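Stop selling me the two-arm bundle as a time saver

Posted 22/01/2025 in Opinion

Quick one, I have a shop to open. The Wuvo people want an answer on the two-arm kit by April and I keep getting asked what I think, so.

I think it's a good kit sold with the wrong pitch. The pitch is speed. Page one of the brochure, speed. Page two, speed again, with a graph. I run a small gift and flower counter in Gunonton and speed is not my trouble. My trouble is the boring hours. Sleeves, ribbon, restocking paper, the same bunch laid the same way all afternoon before a holiday. If a machine can take a slice of that, fine, tell me which slice. Don't tell me it beats my hands. It doesn't, and I don't care.

Price. 3251 for the starter bundle, arms and brackets and cabling, and then you find out setup is a separate line. Then training is a separate line. Pirkon does the same thing with their single arm so it isn't just Wuvo, it's the whole trade. Put one number on the page. I would respect a big ugly number more than a small one with four friends hiding behind it.

And the demos. I have sat through 6 of them now, counting the Atinga one that was mostly lunch. Boxes. Always boxes. Blocks into a tray, cup onto a saucer. Rigid things that stay where you put them. Wrapping paper does not stay where you put it. It has opinions. Stems roll, ribbon curls back, a sheet creases the wrong way once and you're fighting that crease till the end. Anybody buying for a shop should ask for paper, and should ask for it before signing, and should ask to see the tenth bunch as well as the first.

So that's my test. A bunch, a sheet, a ribbon. Artificial flowers are ok by me for a trial — real ones bruise, and that's a seperate argument.

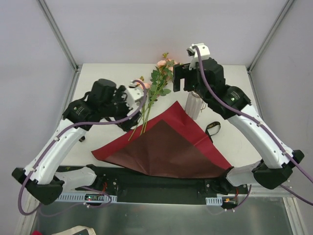

One arm over the stems, the other just right of the blossoms, paper laid out, ribbon still on the table.

Two arms do make sense for this job, I'll give them that. You need one to hold and one to fold, ask anyone who has tried to wrap with a phone in thier hand. A single arm for bouquets is a toy and I'd say so to Pirkon's face.

What I'd sign for — a rental. Month by month, setup included, someone who picks up the phone before 8 in the morning. Let the thing earn its corner of my back room through one busy season, and if it's only good for sleeves then sell it to me as a sleeve machine and price it like one.

Until then it's a no from Gunonton. Comments are open, I'll read them after closing.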